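Kincaid Memorial and Bereavement Trust
Minutes of the meeting of trustees held on 15 March 2018

1. Minutes of the last meeting
The minutes of the November meeting were approved and signed.

2. Book of remembrance
The clerk reported that 33 names had been received for entry. It was agreed that families be sent a proof of the wording before it is written in – three entries last year needed correcting. 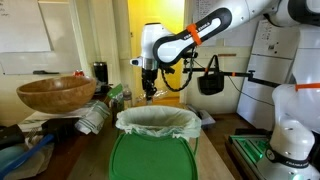
Two robotic arms, with a green bin on the wooden tabletop.

3. Death notices
Trustees considered the guidance given to families on the wording of notices. It was resolved that the list of surviving relatives be left to the family's own choice, and that the limit on length be removed.

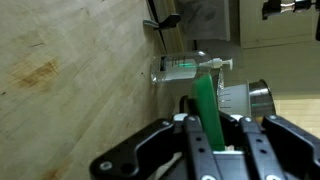 The Indon office asked whether notices might be amended after publication. Agreed, on written request from the next of kin.

4. Finance
The balance of the hardship fund stood at £2,691. Five grants towards funeral costs were approved. An application from Grumia was deferred for want of an invoice.

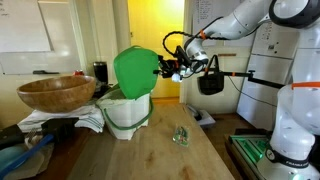 The quotation from Zurkent for recutting the lettering on the north wall was accepted, subject to the work being finished before the November service.

5. Any other business
There was none. The meeting closed.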